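Section 4. Loading an offline route before a road trip
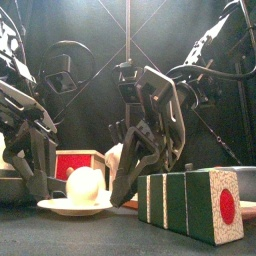 Jisby can hold up to 40 saved routes on your phone. A saved route works without a signal, so load it the night before you leave, while you still have Wi-Fi.

1. Open Jisby and tap Trips, then New Trip.

2. Enter your start and end points. Small towns may be listed under the nearest larger one.

3. Tap Add Stop for each place you plan to sleep or buy gas. You can drag stops into a different order later.

4. Set Road Type. Paved Only is the default. Choose All Roads if your lodging is at the end of a dirt track.

5. Tap Save Offline and leave the screen on until the bar reaches 100 percent.

Note: Drive times assume daylight and dry pavement. On mountain roads, add 30 minutes for every hour shown.

Note: Border crossings are marked with a gray flag. Opening hours are not stored with the route — check them yourself.

Caution: Do not change stops while driving. Pull over first, or hand the phone to a passenger.

Caution: Deleting a trip also deletes its notes and hotel addresses. Export them first (see Section 6).

Sharing a route

6. Tap Share and pick a contact. The other person needs Jisby version 3 or later.

7. Ask them to open the trip once while online. The map will not download until they do.

Section revised 17 May 2020 by Sabina Ondrejka. Spanish and Czech versions: Ctibor Tóth.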